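室外混凝土广场接缝的清理与重新灌缝 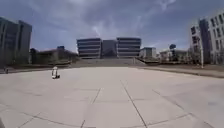
浅灰色混凝土铺面广场，板块之间为深色接缝

大面积混凝土铺面用上几年，接缝里的密封胶会变硬、脱边，雨水渗下去以后板底垫层容易被掏空。下面的做法适用于宽度在25毫米以内的直缝和弧形缝。更宽的缝，或者板块已经错台的，要先做板底处理，不在本文范围内。

什么时候施工

春秋两季最合适，缝宽处在中间值，胶体冬夏都有伸缩余地。北方一般从四月开始。连续两个晴天之后再动手，早上等露水干透，通常上午九点以后。

材料和工具

单组分聚氨酯或硅酮密封胶，选自流平型；有坡度的地方换成非下垂型。我用的是Skomo的灰色自流平胶。
闭孔泡沫棒，直径比缝宽大四分之一左右。
切缝机或勾缝刀、钢丝刷、吹风机、美纹纸、胶枪。
底涂按胶的说明书配，不要混用别家的。

步骤

1. 量缝长。按图纸把纵缝和横缝分开统计，弧形缝用测距轮沿缝推一遍。上次做的那块场地合计775米，分三段施工。

2. 清旧胶。用勾缝刀沿两侧缝壁各划一刀，把旧胶整条拉出来。拉不动的地方用切缝机，刀片贴着缝壁走，每侧只去掉一两毫米。

3. 清缝壁。钢丝刷来回刷，露出干净的混凝土，再用吹风机顺着一个方向吹。缝里残留砂粒，胶会从边上脱开。

4. 塞泡沫棒。用带限位的滚轮压到统一深度，胶层厚度取缝宽的一半，最薄不小于6毫米。不要用螺丝刀捅，泡沫棒破了会冒泡。

5. 贴美纹纸，刷底涂。底涂晾到不粘手再打胶，超过说明书规定的时间要重刷。

6. 打胶。枪嘴伸进缝里，匀速后退，胶面比板面低3毫米。交叉口先打，再往四个方向接。

7. 胶面结皮之前撕掉美纹纸，往外斜着拉。

养护

24小时内不上人，七天内不走车。期间下小雨影响不大，结皮之前遇雨就得返工。

用量估算

缝宽（毫米）乘胶深（毫米）再乘长度（米），除以1000，得到升数，另加一成损耗。600毫升的软包装胶，缝宽20、胶深10的情况下，一支能打3米。

常见问题

胶面起泡：缝里有潮气，或者泡沫棒被戳破。割掉起泡的一段重打。
一侧脱开：多半是缝壁没清干净。
颜色发花：不同批次的胶混着用了，进货时看一下箱上的批号。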